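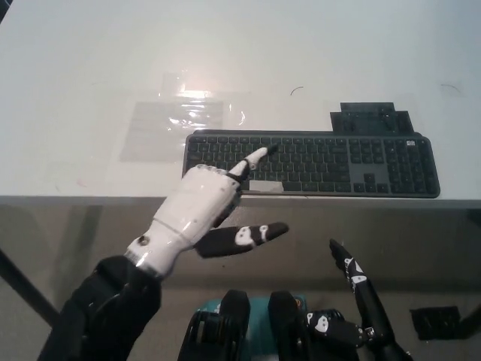
Page 18

4. Teaching the Key Press Task

This section covers the part of the project we spent most of the spring on: getting the humanoid to press keys on an ordinary keyboard by showing it how. Ronaldo Sebastian ran the remote control station and Erlinda Samonte handled the recordings and the training runs. The platform and the arm controller came from the Durkden group on the second floor, and we did not change either of them.

4.1 Why a keyboard

Our first proposal was to have the robot stack cups. Our adviser pointed out that cups forgive a lot. If the hand is a finger's width off, the cup usually still ends up in the stack. A key is small, it has neighbors on all sides, and the computer tells you exactly which one went down. That gave us a score for every try without anyone having to judge it by eye.

We used a full-size wireless keyboard with a number pad, placed near the front edge of a white table. The robot uses its index finger only. The other fingers stay curled, which we set as a fixed hand pose so the operator had one less thing to think about.

4.2 Two ways of showing

We tried hand guiding first. In this mode the arm goes slack and a person moves it through the motion while the joint angles are saved. It was easy to learn and the big motions looked fine. The last part did not. To push a key down by hand guiding you have to hold the robot's wrist, and your own arm gets into the view of the head camera. The model would then train on pictures with a human arm in them, and there is no human arm when it runs alone. We also found that people pressed too hard, and the keyboard slid back.

After that we moved to remote control. The operator wears a headset and a glove and sees what the head camera sees. The robot's arm follows the operator's arm at a reduced scale near the table, so a large move of the hand makes a small move of the fingertip. Setting that scale took several afternoons. Too small and the operator ran out of reach, too large and the finger shook over the keys.

Each demonstration had the same steps:

Start with both hands below the table edge.
Bring the working hand up and over the keyboard.
Stop with the fingertip just above the target key.
Press straight down, release, and go back to the start.

The pause in the third step was Erlinda's idea. In the early recordings Ronaldo went for the key in one smooth sweep, and the model learned the sweep but landed on whatever key was near. With the pause, the recordings had more samples of the finger lined up close to the key – and that was the part the model needed most.

4.3 Recordings

We collected 100 demonstrations by remote control and kept 53 for the first training set. The rest were dropped for one of these reasons: wrong key, two keys at once, lost tracking on the glove, or the keyboard was bumped during the try. We now think we were too strict. A demonstration where the operator drifts off and then corrects is useful, and we threw out several of those.

The keyboard was moved a little between groups of recordings so that the model could not simply memorize one arm path. We did not change the table or the lights.

4.4 Problems

Depth was the main one. From the head camera it is hard to tell if the fingertip is touching a key or hovering over it. Ronaldo learned to watch the shadow, but a new operator needed almost 6 sessions before the tries were clean enough to keep.

Glare was another. Shiny things on the table gave bright spots that moved when the head moved. We have not tested how much this affects the model and list it under future work.

Delay in the video link was small but noticeable. Operators slowed down to deal with it, so the trained model is slow too. It copies the waiting along with everything else.

The results for single keys and for short words are in Section 5, with the table of errors by key row.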